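Chess Improvement Course, Session 7
King and Pawn Endings: Opposition, Key Squares and the Square of the Pawn
Instructor: Kavinda Munasinghe
Handout revised 15 February 2018

Bring a set to this session. The positions are short enough to set up from the notation. Work through each one with both sides to move before you read the explanation.

1. The square of the pawn

A pawn runs for promotion and the enemy king is far away. Can the king catch it? Draw a square with one side running from the pawn to its promotion square, and extend it toward the king. If the king can step into that square on its move, it catches the pawn. If it can't, the pawn queens.

White pawn on a4, Black king on f4, White king out of play on h1. The square runs a4, a8, e8, e4. Black to move plays Ke5 and is inside. White to move plays a5, the square shrinks to a5, a8, d8, d5, and Black is a move short.

A pawn on its starting square can move two squares, so treat it as if it stood on the third rank. Students lose half points over this one every term.

2. Opposition

Two kings stand in direct opposition when they are on the same file or rank with one square between them. The side that does not have to move is said to have the opposition. The other king must give way.

White king on e6, White pawn on e5, Black king on e8. White wins here whoever moves. If Black moves, 1...Kd8 2.Kf7 and the pawn walks in. If White moves, 1.Kd6 Kd8 2.e6 Ke8 3.e7 Kf7 4.Kd7.

Now move everything down one rank: White king e5, pawn e4, Black king e7. With Black to move White wins. With White to move it is a draw if Black keeps taking the opposition and drops straight back when the pawn reaches the sixth rank.

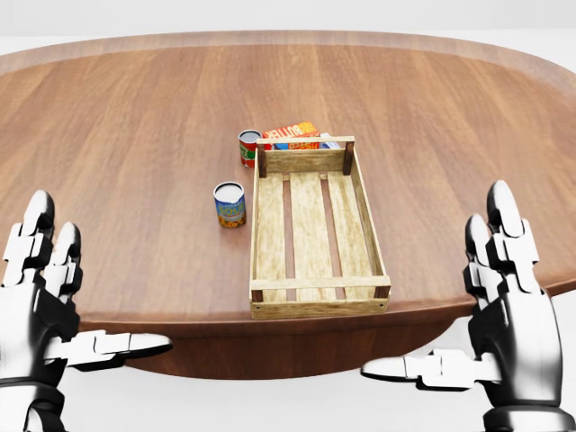

Distant opposition works the same way with three or five squares between the kings. Count the squares between them on the file. If the number is odd and your opponent is to move, you have it.

3. Key squares

For a pawn on the second, third or fourth rank, the key squares are two ranks ahead: the square directly in front at that distance and the ones on either side of it. For a pawn on e4 they are d6, e6 and f6. If the White king reaches any of them, White wins regardless of the move. Rook pawns are an exception. For a pawn on the a-file the key squares are b7 and b8.

The practical rule is king first, pawn second. In the club game Majumder–Patwary (Kumudini Majumder had White, Chathurika Patwary had Black) White pushed the pawn to the fifth rank early and had no spare tempo left when the kings met. Keeping it on the third would have won.

4. Homework

a) White: Kd3, pawn e2. Black: Kd7. White to move. Find the first move and list the key squares.
b) White: Kc4, pawn c3. Black: Kc6. Give the result with White to move and with Black to move.
c) White: Kg1, pawn h4. Black: Kc5. Black to move. Use the square.

Write your lines out in full. Hand in to Nimal Ranasinghe before the next session. Next time: outside passed pawns and breakthroughs.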